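Give the slow film its 20 minutes

Oct 18, 2022

I came home from the late session of Skasimska with my ears still ringing from how quiet it was, and I've been trying to talk people into it ever since. So far I've had 2 takers, and one of them only wanted the popcorn. I don't care! It's the best thing I've seen in a cinema since April, and I want to make a case for the kind of film it is.

You probably know the kind. A woman comes back to a cold town to clear out her mother's house. She opens cupboards. She sits on the stairs. For the first 20 minutes there's barely a line of dialogue, and the couple behind me at the Esten spent most of that stretch unwrapping things and sighing. Then the neighbour knocks, the two women stand in the hallway not saying what they both know, and the whole theatre went dead still. That hallway wouldn't work without all those cupboards. By then we know which stair creaks and which door sticks, so when somebody leans on the wrong one it lands like a car chase.

I hear the complaint that these films are homework, and I get it, some of them are. Charpentier, which played the same festival, has a very long shot of a ferry that I'd have happily traded for a cup of tea. But slow and dull are different problems. A dull film has stopped looking at its people. Skasimska never takes its eyes off them — it looks so hard at ordinary objects that a coat on a hook made me cry, and I'm not a crier.
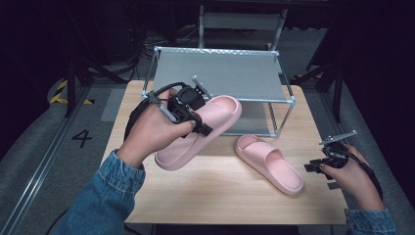

See it with other people

The other half of my argument is about the room. The Trurwood, where I grew up going to the pictures, had 1,000 seats and a balcony you weren't supposed to put your feet on. Even a third full, it taught you how to watch. You couldn't pause, you couldn't check who that actor was, and if the film wanted to be silent then you were silent along with everyone else. At home I'd have lasted as far as the second cupboard before reaching for my phone, and I'd have told you the film was boring.

So go while it's still on a big screen, and sit nearer the front than you normally would. Stay through the credits too, as the song over them is gorgeous — all accordion and one cracked voice, and I've been humming it at the bus stop all week.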